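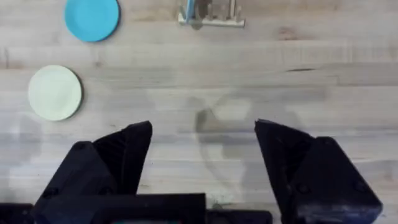 Todorova wrote on 2021-07-01:

> Before we spend another month on dishes I would like someone to say what we mean by "can do". A plate going from table to rack is one motion. Clearing a table after a meal is a few dozen, with decisions in between. We had the same argument on this list in October and it ended with everyone defining the chore as whatever their arm already did.
>
> So: is there a machine, at any price a household would pay, that racks plates without a person standing next to it? If the answer is no, what is missing?

Short answer: no, as far as I know. Longer answer, restricted to plates.

A flat plate lying on a table is a poor object for a parallel gripper. The fingers have to straddle the rim, and the clearance under the lip is a few millimeters on most dinnerware. Come in too high and the fingertips close on air. Come in too low and they press on the table, at which point a stiff arm faults and a compliant one slides. We got better results approaching at an angle, one finger outside the rim and one inside, and lifting only after the rim had tipped up.

Color matters more than I expected. A blue plate on pale wood segments cleanly. A near-white plate on the same wood does not, and its shadow is often a stronger edge than its rim. Two of our worst runs were the arm grasping carefully at a shadow. Moving the lamp fixed those and broke others.

Then the rack. The plate has to turn from horizontal to vertical and go between prongs, and by then the fingers hide most of what the wrist camera would need to see. Skolton reported using a second, fixed camera for that phase. We run it from the wrist view alone – slower, but one less thing to calibrate. If there is already something in the slot, the policy has to pick another one. Ours does so most of the time, and I would not call that solved.

On numbers: I do not trust any success rate quoted from 24 trials, including ours. Over 1000 trials, with plates nobody tuned for, I would start to listen. The Istent logs are the closest thing I have seen, but a person reset the table between runs, and the resets were not counted as labor.

As for Todorova's definition, I propose this: the chore is done when the person can leave the room at the start and has nothing to redo on return. Breakage counts. So does a plate left leaning against the outside of the rack.

I can post our failure categories if there is interest – they need cleaning up first.

Cirutora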